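Lill arm build: frequently asked questions
Maintained by Ott Strazds, Drevolthorpe shared workshop

What controller does it run?
A Proltness board, firmware 19. Older firmware drops the joint limits on restart. Update before connecting the motors.

Do I need the workshop to build one?
No. A drill press and a solid bench are enough. The base plate has to be flat; ours was milled at the workshop in August and took one evening.

What power supply should I use?
300 W minimum. Smaller units trip when the shoulder and elbow accelerate together.

How fast does the control loop run?
257 Hz on the bench machine. Nothing in the kitchen tasks needs more.

Can I test a program without hardware?
Yes, and you should. Load the kitchen file in Kokitov and run the tray routine there first. The simulated arm uses the same joint limits as the real one. Cable drag isn't modeled, so leave 40 mm of clearance at the wrist.

The gripper stops above the tray floor. Is that a fault?
Usually it's the tool offset. Check that the value in the simulator matches the one on the board. If they match, rerun the homing sequence and try again at low speed.

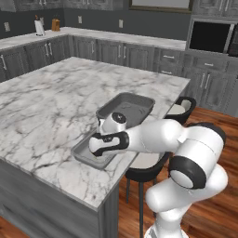
If the height is still wrong after homing, measure the tool from the flange face and enter the new length in both places.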